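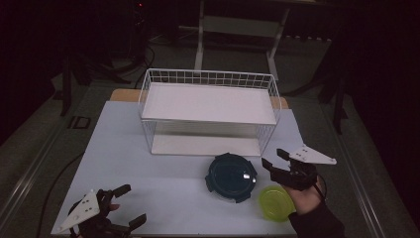

Lid sorting at a Gellier practice table, with hand-held grippers, a wire rack and two container lids.

Gellier Household Handling Project

The Gellier Household Handling Project (usually just "Gellier" or "the Handling Project") is a student robotics project based at Trorthorpe Technical College. Deals with kitchen and household objects – lids, racks, boxes, cutlery – and how to teach a two-armed robot to move them. Open to students from all years, no programming needed to join.

History

Started as a spin-off of the college's line-follower club, which had run out of things to do with line followers. First term was all simulation. Members found simulated lids too easy to pick up and the work moved to real objects in the second term. The project took over a carpeted room on the ground floor and has stayed there. Name comes from the Gellier building, not from a person as is sometimes stated.

Activities

Members record tasks by hand with a pair of hand-held grippers, one in each hand. The recordings are then used to train the arm controller. Each gripper has a white triangular plate with dark dots and two black fingers. Students work in pairs: one handles the objects, the other keeps the log and resets the table between runs. Pairs swap after every 30 runs.

Tasks are grouped in sets. The lid set is the oldest and the one new members begin on. It uses food-storage lids of different shapes and colors, plus a small white wire shelf rack with an upper and a lower level. Lids have to be picked up from the tabletop and placed on the level called out by the log keeper. Round lids lying flat are considered the hard part, very little edge to get hold of. Other sets cover cutlery, folded cloths and stacking cups. The cloth set was dropped for a while and later brought back in a shorter form.

A run is thrown out if an object falls on the floor, if fingers touch the object directly, or if the log entry is missing. Missing log entries are the most commmon cause.

Sessions are held on Saturday, with a shorter one on a weekday evening during exam term. No sessions in August.

Equipment

The project owns 2 pairs of grippers, a shared training computer and one two-armed robot, the Yousafzai bench unit, named after the workshop it is kept in. The bench unit is older than the project and it's left wrist has been rebuilt. Finger pads are cast by members. Early pads were too soft and tore at the tip; current ones are a firmer mix.

Ulwood Cup

Gellier enters the Ulwood Cup, a regional contest for school and college teams with a tabletop tidying event. Teams get a table of mixed objects and a time limit, points for each object put in the right place. In its first year the project placed near the bottom after the bench unit stopped mid-round. The next entry used a controller trained on 597 recorded runs and reached the final round with 53 points, still the project's best score. A later entry scored lower – the organizers had switched to clear lids, which the team had no recordings of.

Data

Recordings are kept by the college and shared with other Ulwood teams on request. Older recordings use a diffrent log format and need converting first.

See also

Ulwood Cup
Trorthorpe Technical College
Line-follower robot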